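# Good practice for hand-held gripper work: what we learned on the Zernthorpe project

Our module asked each group to take a piece of automation work and ask what rules it ought to follow. We picked the recording of demonstrations with hand-held grippers, where a person does a small task with a gripper in each hand and the recordings are later used to teach a robot arm. We thought the rules would be the dull half of the report. They ended up being the part we argued over most, and enjoyed most!

## What we started with

The lab sheet had 17 rules on it, some copied from an older arm project called Brimavham. A few made no sense for us (there is no emergency stop on something you hold in your own hand), so we took those out and wrote new ones about straps, cables and markers.

Our target was 1000 recordings. We threw away 87 of the early ones before the rules settled down, mostly for a marker plate hidden by a sleeve or a cable caught under a wrist.

## The rules we would keep

- **Table position.** Tape the corners and don't move the table during a session. If it gets knocked, stop and write it in the log.
- **Cables.** Run them back along the forearm and leave a loose loop near the hand. A tight cable pulls on the gripper, and you can see it in the data.
- **Marker plates.** Keep both in view. No long sleeves, no stickers, no fingers over the dots.
- **Objects.** Only what the task needs goes on the table. For pick-and-place that means one item and one open container.
- **Breaks.** Swap operators after 2 batches. Wrists get tired sooner than you'd expect.
- **Bad takes.** Label them and keep them in a separate folder -- don't delete them on the day.

## Where we disagreed

The Dumerent checklist, which the other group used, has the operator start every take with both grippers open. We let people start however felt natural, and our takes looked more varied for it. On the other hand, theirs were much easier to trim. We'd love to see both tried properly on the same task.

We also changed our minds about practice runs. At first we counted them as real takes, but new operators watch their hands so closely that everything slows down. By February practice had its own folder, following the Abou Jaoude template for file names, and the checking went far faster.

Thin, light objects need the most care under these rules. Close the fingers fully before lifting, keep the item clear of the container's rim, and hold the other gripper well back until it is needed.

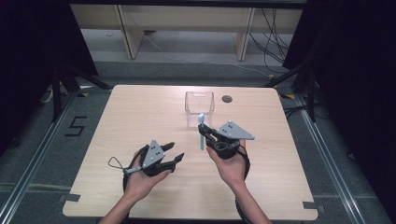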